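Ondari Kitchen Trials

From the Brevstead Robotics Reference, an open encyclopedia of robot testing
Last revised January 24, 2025

The Ondari Kitchen Trials are a series of simulated tests for comparing grippers and arm controllers on a two-armed robot in a home kitchen. They were started at the Brevstead laboratory in June, and the first set of results was released together with the room model. The name Ondari refers to the software that runs the simulation and keeps the records. It is also used, less exactly, for the kitchen itself.

Contents
Background
The room
Grippers
Controllers
Viewpoint
Scoring
Results
Criticism
See also

Background

Before the trials, the laboratory compared grippers on a flat table with blocks and cylinders. The results were easy to repeat, but they said little about how the same gripper would behave near a wall, a plant or a tall bottle. A second problem was that each gripper had been tested with its own controller, so a good result could belong to either of them. The Ondari series was planned to separate the two. Every gripper is run with every controller, in the same room and from the same starting poses.

The room

The kitchen has a stone-textured counter, a wooden floor and a brown wall with a landscape picture on it. The robot is placed at the counter and its base does not move during a run. Objects on the counter are changed between layouts, while the walls and the floor stay the same. There are 14 layouts in the present version. Some of them are nearly clear near the robot, and others are crowded on purpose.

Many runs begin with a check of the arms, in which both are raised and the wrists are turned before any object is approached. The operator can see at this stage if a controller holds the arm steady or lets it drift. 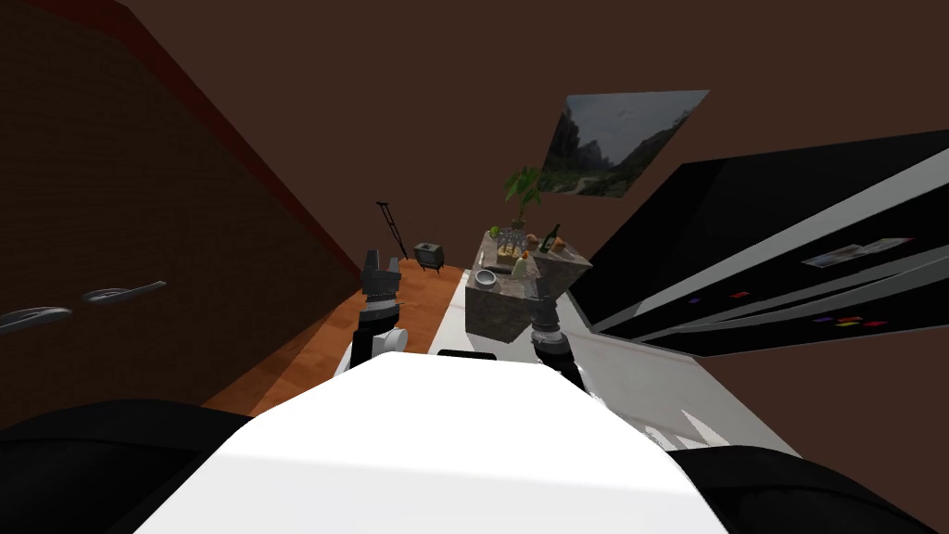
Glass objects are treated with special care in the rules. Drinking glasses are entered in the simulation as rigid bodies that cannot break, but a contact above the force limit is recorded as a breakage and the run is closed. Bread is also modeled as rigid in the present version. This is known to favor hard fingers, and a soft model is in preparation.

Grippers

Two grippers were compared in the first set. The Vususska is a gripper with narrow fingers and a strong closing force. It can enter small gaps between objects, and it holds thin handles well. Its weak side is round objects, which may turn between the fingers when the arm changes direction.

The Isaksson has wider fingers with a softer surface setting. It is slower to close and needs more free space on both sides of the object. On fruit and bottles it makes fewer slips, and the operator has to correct the wrist less often. Both models use the same mounting point, so the arm does not have to be changed when the gripper is changed. The weight of the gripper is entered separately in the controller, and a wrong value here was the most usual cause of bad runs in the early weeks.

Controllers

The trials use two kinds of controller. The position controller follows a planned path and stops when it meets more resistance than allowed. The compliant controller gives way a little at contact and then continues. In open space the difference between them is small. Near the edge of the counter it becomes clear: the position controller often stops with the fingers against the edge, and the compliant controller slides along it, sometimes farther than wanted.

Metal utensils in a pile are considered the hardest case for both. The pieces lie across each other, and the contact calculation becomes slow and unsteady when many thin parts touch at one time. A touch on one piece can move several others. For this reason, the low approach from the near side of the counter is scored separately from the approach from above.
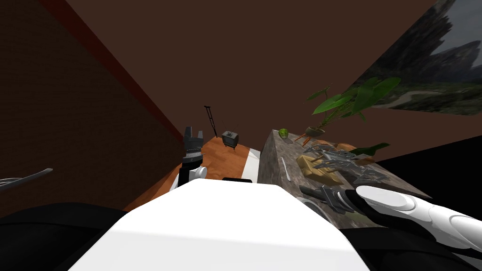 An approach is accepted when the fingers come within the grasping distance without moving any object. The grasp itself is a separate step, and the lift is another. A run can therefore receive points for a clean approach even if the object is dropped later. If the controller stops by itself, the operator may restart it once from the same position, and the restart is written in the record.

Viewpoint

The operator's view is taken from the upper part of the robot and looks over its body toward the counter. This view can be tilted, and the angle is not the same in all runs. A strong tilt makes the height of a finger above the counter difficult to judge, especially against gray stone. A side camera was tried for a short time. It made the approach easier but gave operators two views to watch, and their times became longer.

Scoring

Each run is given 22 points at most. Points are taken away for unplanned contact, for a slip during the lift, and for placing the object outside the marked area. Time is recorded but does not change the score.

Results

The first set has 778 accepted runs. The Isaksson gripper had the higher mean score on fruit and bottles, and the Vususska was better with knives and single utensils. With piled utensils, neither gripper gave results good enough to rank. Changing from the position controller to the compliant one improved both grippers, and on crowded layouts this change had more effect than the choice of gripper.

Criticism

The main objection to the trials is that friction values are fixed for each material and have not been measured on real kitchen objects. It has also been said that a robot with a fixed base makes far objects harder than they would be in normal use. The laboratory has accepted the second point and plans a moving base for version 2.

See also

Contact models in simulation
Parallel grippers
Two-armed manipulation
Vususska gripper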